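# Fellstead holds back shoe-handling budget until grippers prove their worth

**Akerstead, 17 March 2021** – Fellstead, the shoe repair and resale firm, will not order robot arms this year. It will spend on a small trial with hand-held grippers instead.

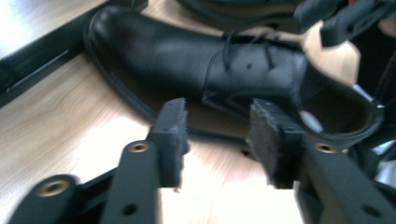
## What is being bought

Four hand-held grippers from Rirkero, plus spare foam pads. The order comes to £2,957. A full robot cell quoted by Peltonen has been put on hold.

## Why the wait

Suppliers have promised a lot. Fellstead has yet to see figures it trusts for black leather lace-ups, with their glossy uppers and loose laces. A sales demo with one stiff box tells a workshop very little.

The trial will cover 101 pairs. Unless more than 85 per cent are picked up and set down without a mark on the leather, the robot cell will stay out of next year's budget. Staff time, repairs and floor space will be costed too – three items missing from every quote so far.

## Next steps

Results will go to the Akerstead workshop before any deposit is paid. Fellstead has made no promise to buy from either supplier.

**Ends**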